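Section 3. Recording Demonstrations at the Tabletop Station

3.1 Purpose of this section

This section sets out how operators record demonstrations at a Dridby tabletop station. A demonstration is one complete handling of one part, performed by the operator through the hand controller and stored together with the wrist camera stream. The learning system is trained only on demonstrations that have been accepted under Section 3.6. Operators should read the whole section before their first session. Questions about the station itself go to Iker Pacheco; questions about labels and part sheets go to Estíbaliz Escobar.

3.2 Before the session

1. Sign in at the station terminal with your own account. Do not record under a colleague's name, even for a single take.

2. Open the part sheet for the session. The sheet gives the part code, the starting area on the table and the grasp side.

3. Wipe the tabletop with a dry cloth. Faint marks that do not come off may be left. Loose material must be removed.

4. Check that the camera window at the wrist is clean. Use the lens cloth kept in the drawer and no liquid.

5. Select Home on the hand controller and wait for the status line to read Ready.

CAUTION: Keep hands, sleeves and lanyards outside the marked working area whenever the status line reads Ready or Recording. Press the stop button before reaching in to move a part.

3.3 Lighting

Lighting must stay the same from the first take of a session to the last. Close the blinds fully and switch on both overhead panels. A mild difference in tint between one side of the table and the other is acceptable, provided it does not change during the session. If a lamp flickers or fails, stop and report it — do not continue with one panel.

Pale parts on the white tabletop call for particular attention. The outline of such a part is carried mostly by its shading and by the thin shadow along its edge, and the learning system has little else to work from on that side of the part. Do not add a desk lamp to bring the edge out. Takes recorded with an extra lamp will be rejected. 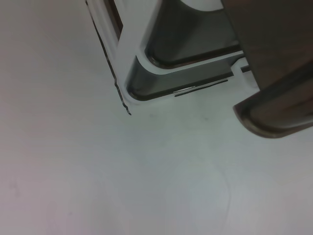
White frames with dark translucent panels belong to this group. The panels are easy to find in the camera view, and operators tend to steer by them, although the grasp is made on the white plastic. Check the position of the finger against the frame itself before closing. If reflections in a panel make the view hard to read, turn the part slightly and start the take again.

3.4 Placing the part

1. Press the stop button and wait for the status line to read Held.

2. Place the part inside the starting area given on the part sheet. Lay it flat and let go of it fully.

3. Change the angle of the part between takes. The terminal shows a suggested angle, which may be followed loosely.

4. Step back behind the floor line, release the stop button and select Home.

NOTE: The whole part does not have to be inside the wrist camera view. As the gripper comes close, part of the object will normally pass out of view and a finger may cover one end of it. These views are wanted. Do not back away merely to bring the full outline into the picture.

3.5 Recording a take

1. Press Record. A short tone confirms that storage has begun.

2. Move the gripper toward the part at an even pace. Avoid quick corrections of the wrist.

3. Bring the fingers beside the grasp side and pause until the arm is still.

4. Close the gripper with one steady squeeze of the trigger.

5. Lift the part clear of the table, carry it to the drop area and set it down.

6. Open the gripper, withdraw, and press Record a second time to end the take.

If the part slips, make one further attempt within the same take and mark the take Recovered. If the second attempt fails, end the take and mark it Failed. Failed takes are kept in a separate store and must not be deleted at the station.

CAUTION: Do not press down on a part to steady it. Thin rails and tabs may crack, and the arm will halt with a force fault. After a force fault, follow the restart procedure in Section 5 and inspect the part before using it again.

A standard session consists of 27 takes of the same part. Take a break of at least three minutes after take 13. The arm must be in the Held state during the break.

3.6 Review and acceptance

1. At the end of the session, open the review list and play each take at normal speed.

2. Confirm that the mark (Complete, Recovered or Failed) agrees with what the recording shows.

3. Reject any take in which a hand or cloth enters the camera view, the lighting changes, or the start of the approach is missing.

4. Enter a brief remark for every rejected take. "Bad" is not sufficient; "blind opened during lift" is.

5. Select Submit. The list is then locked to the operator and passed to the reviewer, Zdislava Kollár.

Returned takes appear at the terminal on the following Tuesday. They are to be recorded again under the same part code, with the original take number entered in the remark field.

3.7 Closing the station

Return the part to its tray, select Park and wait for the arm to settle. Switch off the overhead panels last. Leave the terminal on, as stored takes are copied to the Vernholm server after 7 p.m.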